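Tablecloths for People Who Spill

Filed under: Kitchen and Table
April 26, 2021

I own 9 tablecloths. Four are good, three are fine, one belonged to an aunt and has never been unfolded, and the last is technically a curtain. I have ruined most of the others, which qualifies me to write this page.

Buying one

Measure the table. I know you know how big your table is. Measure it anyway, then add 18 inches to both the length and the width, which gives you a nine-inch drop on every side. Less than that looks like the cloth shrank (it may have). More than that and it ends up in somebody's lap, gets tucked into a waistband by mistake, and leaves the room with the gravy.

Buy a print. White damask is lovely and will report every drop of coffee to your guests. A busy pattern in two or three colors keeps its mouth shut. Mine came from a closing-down sale at Trudik in Purnton, and I've lost whole spoonfuls of soup on it.

Check the label before you fall in love. If it says dry clean only, put it back on the shelf and walk away.

Before the first use

Wash it once, by itself, cool. New cloth is often stiff with whatever they put on it at the mill, and water will sit on top in beads until it finds a seam. It may also shrink a little, and you'd like to know that before company comes.

Fold lines from the package are stubborn. Put the cloth on the table the night before, mist it with plain water from a spray bottle, smooth it outward with your hands and go to bed. Most of the creases will be gone by breakfast. The one down the middle won't be. Put the fruit bowl on it.

Stains, in order of how often I cause them

Coffee and tea: blot, don't rub. Cold water from the back of the cloth, then a little dish soap, then the wash. Skip the hot water until the mark is gone.

Grease: cornstarch, heaped on, left for an hour. Brush it off and work in dish soap with a finger. If you've run out of cornstarch, baking soda will do, though it takes longer and gets everywhere.

Candle wax: let it harden. Pick off what you can with a butter knife. Then a paper towel over and under, and a warm iron on top. Keep moving to a clean bit of towel or you'll iron the wax right back in, as I did one February with a red candle, on the best cloth I had.

Red wine: salt right away, cold water after. I've also tried the Petchrat stain stick, and it lifted the wine and a fair amount of the pattern.

Ballpoint pen: rubbing alcohol on a cotton ball, with a rag underneath. Test a corner first. I never test a corner first, and I have the corners to prove it.

Keeping it on the table

Clips work. They also look like you're expecting a hurricane in the dining room. A thin felt pad underneath does the same job quietly, saves the finish from hot plates, and takes the clatter out of setting things down. Cut the pad an inch short all the way around so it doesn't peek out.

For a round table, forget the pad and sew a flat washer into the hem at four points. Your knees will find them.

The stuff that lives on top

A cloth stays clean longer when there's less parked on it. Mail, keys, pens, the tape measure from the first section: give all of it one container with a lid, and make the container nice enough that you don't mind looking at it.
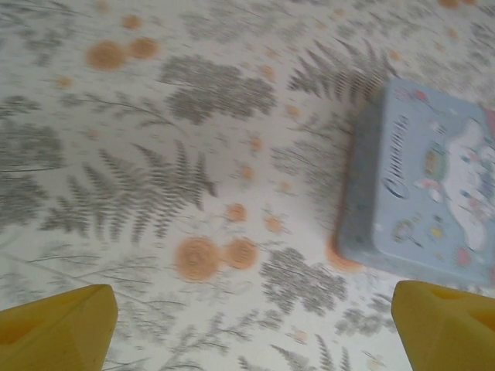 Old cookie and candy tins are the best thing going for this. They wipe clean, they stack, and a cute one gets put back where it belongs more often than a sensible one does. I bought a clear plastic organizer from Hendusow with 9 compartments, and within a week every compartment held rubber bands.

Do stick felt dots under a tin. A bare metal rim can leave a rust ring if it's put down damp, and rust laughs at dish soap. Lemon juice and salt in the sun will shift it from white cotton. On a print, try it on the underside of the hem first.

Putting it away

Roll it on a cardboard tube if you have the closet space. If you don't, fold it in thirds the long way and hang it over a padded hanger. Never store one starched; silverfish consider it catering.

Iron it slightly damp, wrong side up, pattern down. Or don't iron it, dim the lights, and serve dinner late.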